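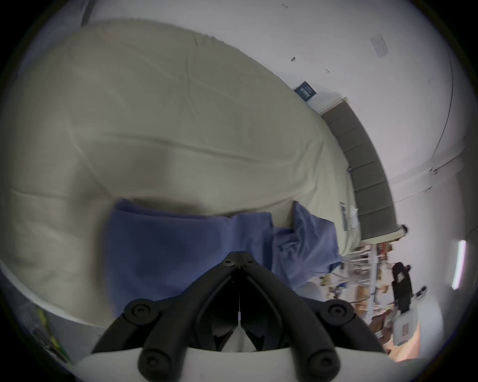
Figure 3. Bed surface with a cream duvet and a blue fabric item left on top; the grey panelled headboard is at the right.

Home Articles Issues Authors Contact
Search this journal Enter keyword or author

4.2 Items left on the bed

Beds were the surface most often used for putting clothes down in the homes we visited. In the 371 room records kept for this part of the study, the bed was named more often than the chair, the floor or the top of a chest of drawers. Residents spoke of it as a place between the wardrobe and the wash. One resident in the Orlandini flats said that anything on the bed "still has to be decided about", and several others put it in much the same way.

Figure 3 shows a typical case from the bedroom records. A blue piece of fabric lies bunched across a thick, pale duvet, with one part fairly flat and the rest twisted. We coded items in this state as "set down, unfolded". The code says nothing about whether an item is clean, as this cannot be judged by eye, and it does not separate garments from other cloths unless the type is plain. Where the two coders (Morelli and Caruso) could not agree on the type, the item was entered as "fabric, other".

The duvet itself gave more trouble than we expected. Our first coding sheet had only two entries for bedding, "made" and "unmade", and these did not hold up well. A puffy duvet will show creases and long folds even when it has been pulled straight, and some residents counted a bed as made once the duvet was spread over it, whatever its surface looked like. Others wanted the edges level and the pillows in place. We therefore dropped the two entries and used a scale of 7 points, running from "bedding fully drawn back" to "bedding flat and squared". The earlier records were coded again on the new scale before any comparison was made.

Colour played a part in how quickly residents noticed things. Clothes that stood out from the bedding were mentioned early in the interviews, often before the resident had been asked about the bed at all. Pale items on pale covers were more often passed over. Two households in the Jalline group had chosen patterned covers for this reason — they said the room looked tidier with less work.

Tidying followed a fairly steady order. Residents picked up loose clothes first, then shook or pulled the duvet, and dealt with whatever stood beside the bed last. Cluttered areas next to the bed were often left until another day. When clothes hung over the side towards such an area, residents were less sure which job they belonged to, and the item was sometimes moved onto the clutter and counted as put away. We kept these cases in the tables but marked them separately.

Headboards were recorded for type only. Padded ones were sometimes used to hang a jumper or a towel over, though less often than open rails, and we found no link between the type of headboard and the score given to the bedding. Section 4.3 turns to chairs and other seats in the same rooms.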